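Toast Before Ten: A Morning with Nadiia Moroz

January 22, 2019

Nadiia Moroz has toasted 386 slices of bread since she began keeping count, and she can tell you which ones she regrets. She writes the breakfast column for the Lalton food pages, and I had asked her one question: does it really matter how you make toast?

"Oh, it matters so much!" she said, already untying a bag of plain white sandwich bread. "People spend a fortune on a loaf and then walk away from it. Toast is cooking. You have to stay in the room."

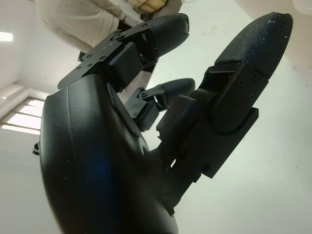 Moroz learned from her grandmother in Zorton, who browned rye in a dry skillet and tested every piece with a fingertip. She still goes by touch, and she got quite animated about it, pressing and letting go of the air to show me the spring a good slice should have. Fingertips came up again and again that morning, and there were black, rounded ones right there with a few light scuffs on them. "A slice should push back a little," she said. "If it just folds, give it longer."

Her favorite loaf comes from the Zinchenko bakery, but she won't hear a word against the soft supermarket kind. "It browns so evenly! And kids love it. I buy it every week."

What about the machine? She has tried 41 toasters for the column and keeps coming back to simple two-slot ones. She likes a lever that moves smoothly and a dial she can set without her glasses. Anything with more than 10 settings makes her laugh.

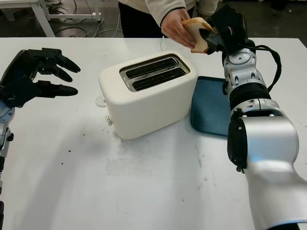
White bread with a golden-brown crust, held over the table beside a two-slot toaster.

"And crumbs," she added. "Please, leave the crumbs until you've eaten. Butter first, right to the edges, then clean up."

Her next column, on cinnamon toast, runs in March.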